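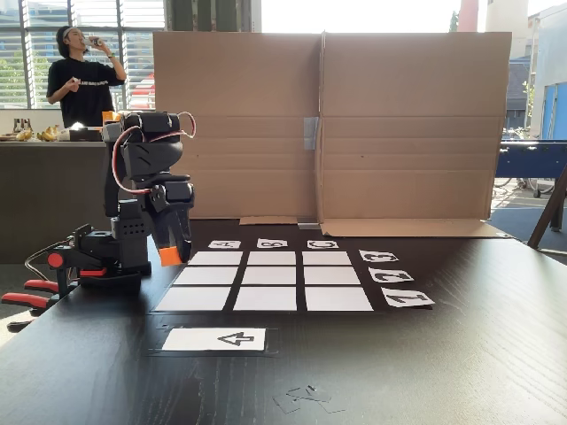
Black mat with nine white tiles, wood-grain table.

Brirnbridge Lobby and Lounge Furnishings Group
Minutes of the January meeting

The meeting opened at 2:00 p.m. The minutes of the last meeting were approved with one correction: the rug for the reading corner is to be wool, as first ordered.

1. Lounge chairs
Genska has sent the second sample chair. The seat is lower than the first and the arms are wider. Most members found it easier to sit in but harder to get out of. It was agreed to ask Genska for the seat height of the first sample with the arms of the second. The gray-green fabric was preferred over the rust. Genska will be asked for a cleaning guide before the order is placed.

The full order stays at 12 chairs. A proposal to add a two-seat sofa under the stairs was discussed and put off until the floor plan is final.

2. Side tables
Lasis can supply the side tables in oak or in painted steel. The oak tops come with an oil finish that has to be redone every year. The group was split. Steel was chosen for the lobby and oak for the lounge, where there is less traffic. The price from Lasis holds until the end of next month.

Lasis also asked whether the tables should have felt pads or rubber feet. Felt for the lounge, rubber for the lobby.

3. Curtains
The curtains from Kan arrived 2 inches short on the street side. Kan has agreed to remake them at no charge. The old curtains will stay up until the new ones are delivered. The courtyard side fits and can be hung now.

One member asked whether the lining was the one chosen from the swatch book. It looks lighter. The swatch will be brought to the next meeting and compared.

4. Wall hooks and coat storage
The current rack holds too few coats in winter. The choice is between a longer rack by the door and a row of wall hooks along the corridor. Hooks were favored. The wall on that side is plaster over brick, so the fixings need to be checked first. Budget for this item was set at $100, not counting labor.

5. Other business
The display shelf near the mailboxes is leaning again – it should be fixed to the wall before anything goes back on it.

A request for brighter bulbs in the reading corner was noted. No decision.

Actions
Write to Genska on seat height and cleaning guide.
Confirm table finishes and feet with Lasis.
Get a delivery date from Kan.
Check the corridor wall.

There was a break of 15 minutes after item 3. The meeting closed at 4:10 p.m.

Comments

Please reconsider oak in the lounge. We had oiled tops there before and they were covered in rings by spring.

Will the hooks be at two heights? Kids can't reach the rack we have now.

Glad the rust fabric is out. Is the first sample chair still in the lobby to try?

Second the request for bulbs. I take my book home to read it.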